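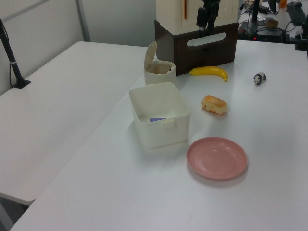 # Play food, small animals, boxes that don't match: how would you put this away?

**Bogdan Dudek**
2018-07-03, in Home & Storage > Toys and Playrooms

I have inherited the play corner at our community room in Itirside, in the sense that I once said out loud that it was messy. The corner is two white tables pushed together and a supply of small things that children carry off, love for a minute, and abandon under a radiator.

The stuff I'm trying to find homes for is mostly play food and little figures. There's a banana, a bread roll, a pink plastic plate, a panda. More of the same lives in a grocery bag that I am not ready to discuss.

For containers I have:

- an open white plastic box, square with rounded corners, a bit see-through, with a small tab on the front rim
- a tiny white bin with a flip-up lid, like a kitchen trash can for a hamster
- a dark brown wooden box with an oval hole in the front to put your hand through

My wife says food in the wooden box, animals in the white box, done, come to dinner. My trouble is that the plate is food-adjacent but takes up room like furniture, and the children have decided the tiny bin is a real trash can. Everything they've finished "eating" gets put in it. I admire the logic. I also fished half a real cracker out of it last week, so the logic is spreading.

Other complaint: there's a seam where the two tables meet, and it collects things. Beads, sand, something that was once a raisin. I can't bolt the tables together because the Tuesday group wants them separated again.

What would you do with this? I have a small budget, by which I mean what's in my coat. Labels are fine but most of the customers can't read.

> **Grivby:** Is the wooden box deep? Ours was and it became a sort of well.
>
> **Bogdan Dudek:** Deep enough that a child went in headfirst to the shoulders and came out with a spoon, very pleased.

---

**Teodor Górecki**
Accepted by the poster

I ran a toy library out of a church basement for longer than I meant to, and I have opinions about boxes.

First, your wife is nearly right, and you should have gone to dinner. Two groups is plenty. The mistake people make is sorting by what a thing is supposed to be, with fruit here and bakery there, and a separate place for dairy. No four-year-old has ever respected the dairy section. Sort by where it gets played with. The banana, the roll and the plate all get used together, so they live together, and the plate goes in first, flat on the bottom. If it won't lie flat, stand it up against the back wall of the box and put the food in front of it.

Second, I'd swap your containers around. Use the white box for the food. You can see a little through the sides, it's light enough for a small kid to carry, and you can put it through a sink full of soapy water at the end of the week. Play food gets licked. You know this. Wood doesn't enjoy being washed as often as a banana deserves.

The panda and his colleagues can go in the wooden box, and the hand hole makes it a cave, or a barn, or a prison, depending on the child. If it's deep, fold an old towel in the bottom so the animals sit higher. Nobody has to go in to the shoulders.

Third, the little bin. You have two honest choices. Either it's a toy, in which case it belongs with the kitchen things and gets emptied by an adult before closing, or it goes up on a shelf and holds your pencils. I let ours be a toy. The lid was the most popular thing in the whole basement. We had a wooden train set somebody had paid real money for, and they lined up to open and shut a lid. What you can't do is use it for storage. Anything you store in there will be rubbish by their rules, and sooner or later somebody tidy will throw it out for real. We lost a very nice plastic fried egg that way in February.

If the crackers keep coming, put an actual trash can right next to the tables, with no lid. They go where the hole is.

For labels, draw the outline of a thing and tape it on the box. Trace around the banana with a marker. Mine looked like a canoe and everyone understood it.

The seam: lay a strip of wide painter's tape over it, pressing the middle down into the gap a bit so it doesn't bubble. It peels off when the Tuesday group wants their tables, and everything that was going to be in the crack is stuck to the tape, which you then throw away without looking at it too hard. Wipe the tabletops first and let them dry or it'll lift by lunchtime.

As for the grocery bag, tip it out after hours, keep what's whole, and wash it. Anything cracked goes. Anything small enough to fit through a toilet paper tube goes too, or at least goes somewhere the under-threes can't get at it.

> **Bogdan Dudek:** The pencils idea was briefly tempting. Then I watched a kid serve the panda a bread roll on the pink plate and scrape the imaginary leftovers into the bin, and I didn't have the heart.
>
> **Teodor Górecki:** They're better about it than my grown sons.
>
> **Davar:** Does painter's tape leave gunk on white tables if you leave it on all summer?
>
> **Teodor Górecki:** It can. Change it every week. If there's gunk already, a drop of cooking oil on a rag, then dish soap. Try it on a corner first.

---

**McAlister**

get bigger boxes

> **Grivby:** This is your answer on every thread.
>
> **McAlister:** and has anyone run out of room yet

---

**Davar**

I mostly agree with Teodor but I'd go the other way on the wooden box. We had our animals in something like it and the kids simply stopped playing with them, because from above a dark box is a dark box. They'd look in, see nothing much, and wander off to hit each other. When we moved the animals out to a tray they were suddenly famous again.

So what I'd do is turn the brown box on its side if it's open at the top, so that it's a little garage facing the room, and stand the figures inside it. Cleanup then becomes "park the panda," and you'd be amazed how much faster that goes than "put the panda away." I have no science on this. I have a niece.

A few smaller things from our room, which serves a crowd with roughly the manners of geese:

1. Don't put everything out. We keep one box on the table and one on a high shelf, and swap them when people get bored. Fewer things on the table means fewer things under the radiator, and the shelf box comes back like it's Christmas.
2. Put the box where the game ends. Ours was by the door, in a spot that suited the adults, and the children treated it as a rumor. It now sits at the far end of the table and gets used.
3. Check the seam side before you move the tables apart. The first time I separated ours without looking, a marble went the full length of the hall during somebody's meditation.
4. If you have a hinged lid on anything, look at the hinge now and then. Ours cracked and had a nasty little edge on it for who knows how long.

I'd also skip the towel in the bottom of the box. It will become a cape within the hour, and then you have a different problem, with a cape.

On budget, I got a stack of clear tubs at a yard sale for 2 dollars, and the man threw in a plastic lobster. I don't recommend paying new prices for anything that's going to be licked. There's a catalog in our office that would like 400 dollars for a "sorting station," and as far as I can tell it's shelves.

> **Bogdan Dudek:** Trying the garage this week. The towel has been vetoed at home on separate grounds (it was a good towel).
>
> **Grivby:** What happened with the lobster?
>
> **Davar:** Goes with the food. There was a long argument and the lobster lost.
>
> **Bogdan Dudek:** Update for anyone else with this problem: food and plate are in the white box, washed, and the canoe label is up. Mine looks more like an eyebrow. The tape has already caught a sequin and a small quantity of what I'm choosing to call sand. I still haven't opened the bag.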